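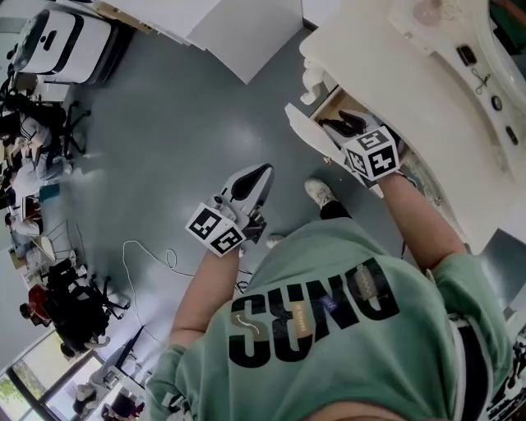
Most people move too late in the year, Albane Millet told me, and they pay for it in fuel. She left the city for Fustatham in September with 17 boxes and a bed, and had her firewood stacked before the first cold night.

The village has 900 residents and one shop, Marchal, which closes at 6. Rents are low by local standards, though the older houses need work. Millet's had four rooms and no insulation in the roof. She spent the first weeks up there with rolls of wool, and did the windows after that.

The bus to Stostari runs on school days only. Anyone with a job there needs a car, and the road over the hill is slow when it ices. Millet works from her kitchen and drives in once a month.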